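Search this manual

4. Setting Up and Checking the Kitchen Cell in Simulation

Revised Apr 23, 2018. Covers the Rakena arm model in the Girnov simulator, with the Kitisance kitchen set loaded.

Work through this section before you trust any number the cell gives you. The sales sheet says the kitchen set runs "out of the box." In our shop at Nunddale it loaded out of the box, and the rest took until October.

4.1 Checking the gripper view

1. Load the kitchen set and leave the arm in its home pose. Do not start a task.

2. Open the gripper view. Both fingers should show at the bottom, one on each side, at the same height. If one sits higher, the finger offsets were read from an old settings file. Delete the file and load again.

3. Bring in the skewer test piece, the twisted rod with the lump on its upper end. Put the rod in the gap between the fingers. Do not close them yet. 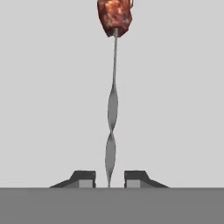

4. Compare the gap on the left and right of the rod. The auto-center button claims to do this for you. Check it by eye anyway. It reports "centered" whenever the rod is somewhere between the fingers, and that is a low bar.

5. Close the fingers at the slowest setting and watch the contact readout. It should stay at zero until a finger meets the rod. A reading before then means the contact shapes are larger than the drawn ones.

NOTE: The twisted part of the rod is hard on the contact solver. If the readout jumps around, raise the solver steps from 80 to 500. The run gets slower. The vendor says you won't notice the difference, but you will.

4.2 Setting the approach to a door

6. Remove the test piece and reset the kitchen.

7. Pick a door with a long handle strip. Short handles hide bad settings, as the arm can miss by a fair amount and still catch something.

8. Jog the arm up beside the door and bring the fingers in at the edge, near the handle strip. Use single steps. The "smart approach" option has never saved Dindo Evangelista or me any time, and it once took the elbow straight through the counter without reporting a fault.
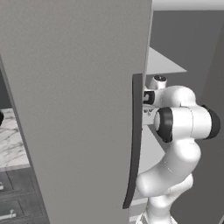
9. Hold the pose and look at it from a second viewpoint. A finger that seems to be touching from one side may be well short of the door from another. Go by the contact list before you go by the picture.

10. Save the pose under a new name. Saving over the factory pose can't be undone, whatever the menu suggests.

CAUTION: Do not copy door settings to the real arm until the joint limits have been entered by hand. The limits that ship with the kitchen set are wider than ours.

4.3 Checking reach at the tall cabinet

11. Switch to the wood-grain cabinet and reset again. Leftover contacts from the last door stay in memory if you skip the reset.

12. Raise the arm until the gripper is level with the upper part of the large dark opening, then move it in toward the front edge of the cabinet. Stop if the wrist housing gets there before the fingers do.
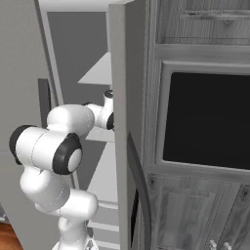
13. Read all the joint angles and write them down. Run the same move again from home and compare. Wilfredo Soriano ran 1,181 repeats on our setup and threw out 469 of them for drift at the wrist. The built-in report had passed every one.

14. If the angles don't match, lower the time step by one notch and repeat steps 11 through 13. Leave the drift correction off. All it does is move the error to the elbow, where the report doesn't look.

15. Export the log as plain text. The summary page leaves out rejected contacts, so keep the full log with the saved poses.

NOTE: A software update puts the solver steps back to 80 with no message. Repeat step 5 after every update.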